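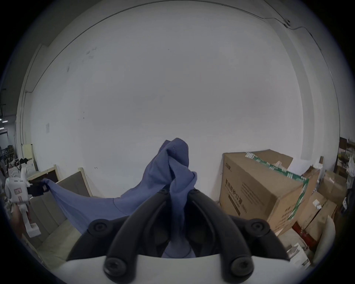 Gegenstand dieser Einheit ist das Handgreifer-Set Restton, das von Brellesura als Kit zur Aufzeichnung von Manipulationsdaten angeboten wird. Behandelt werden Aufbau, Griffverhalten an Textilien und die Frage, welche Angaben des Datenblatts für eine Beschaffung belastbar sind. Biegeschlaffe Teile sind als Prüfgut ergiebiger als starre Körper, weil Griffpunkt und Form des Objekts voneinander abhängen. Bei dem blauen Kleidungsstück ist der Stoff zwischen den beiden gebogenen Fingern zusammengerafft, während eine zweite Greifvorrichtung links die Ecke hält; dazwischen steht die Bahn unter Zug. Für diese Konfiguration verwenden wir im Folgenden die Bezeichnung Zweipunktspannung.

4.1 Aufbau des Greifers

Der Greifer besteht aus einem weißen Kunststoffkörper und zwei schwarzen Fingern mit innen hohler, gerippter Struktur. Die Rippen wirken nach dem Prinzip des adaptiven Fingers: Bei Kontakt gibt die Innenseite nach, die Fingerspitze wandert zum Objekt hin. Die Anpresskraft verteilt sich dadurch über eine größere Fläche als bei einer starren Backe. Die Verschraubung ist von vorn zugänglich, Kreuzschlitz. Ein Fingerwechsel ist laut Anleitung ohne Demontage des Körpers möglich.

Nenndaten gemäß Datenblatt Restton:
Öffnungsweite: 78 mm
Masse ohne Akku: 223 g
Aufzeichnungsrate Fingerstellung: 100 Hz

Die Öffnungsweite gilt an den Fingerspitzen. Im gerippten Bereich ist der nutzbare Weg kleiner; ein Wert dafür wird vom Hersteller nicht angegeben.

4.2 Griff an biegeschlaffen Teilen

Zu unterscheiden sind Kantengriff und Raffgriff. Beim Kantengriff wird eine einzelne Lage am Rand geklemmt. Die Lage des Griffpunkts im Koordinatensystem des Textils ist bekannt, die übertragbare Kraft dagegen gering. Beim Raffgriff werden mehrere Lagen zusammengeschoben und gemeinsam gefasst. Der Griff hält höhere Zugkräfte, allerdings ist nicht mehr bestimmt, welche Stelle des Stoffs zwischen den Fingern liegt. Falten und Nahtverläufe liefern dann die einzigen brauchbaren Merkmale für eine spätere Zuordnung im Kamerabild.

Für die Zweipunktspannung folgt daraus: Die Strecke zwischen den Klemmstellen ist messbar, die zugehörige Stofflänge nur dann, wenn beide Griffe als Kantengriff ausgeführt sind. Ist einer der beiden ein Raffgriff, enthält die Länge einen unbekannten Anteil.

4.3 Vergleich mit Barasa

Das Konkurrenzprodukt Barasa arbeitet mit parallelen, starren Backen. Im Kantengriff ist es überlegen, da die Backen plan anliegen. Im Raffgriff neigt es zum Auswandern des Stoffs nach vorn. Die Auswertesoftware Bernance liest beide Formate ein, unterstützt die Fingerstellung von Barasa aber nur als binären Wert (offen/geschlossen). Für Aufgaben, bei denen der Kraftverlauf aus der Fingerstellung geschätzt werden soll, scheidet diese Kombination aus.

4.4 Bewertung des Angebots

Der Lieferumfang des Kits umfasst 3 Fingerpaare, Ladegerät und Kalibriertafel. Die Kamera ist gesondert zu bestellen. Positiv: dokumentiertes Datenformat, austauschbare Verschleißteile. Negativ: keine Angabe zur Standzeit der Finger, keine Kraftmessung, Kalibrierung nach jedem Fingerwechsel erforderlich. Der Preisvergleich in der Anlage berücksichtigt den Kalibrieraufwand nicht.

Aufgaben zur Nachbereitung

a) Leiten Sie für die Zweipunktspannung die Zugkraft in Abhängigkeit vom Durchhang her. Annahme: homogene Bahn, Biegesteifigkeit vernachlässigt.

b) Geben Sie an, welche Größen aus 4.1 zusätzlich bekannt sein müssten, um die Klemmkraft aus der Fingerstellung zu schätzen.

c) Begründen Sie, weshalb eine binäre Fingerstellung für den Raffgriff nicht ausreicht.

Abgabe der schriftlichen Lösungen im Juni, Termin siehe Kursseite.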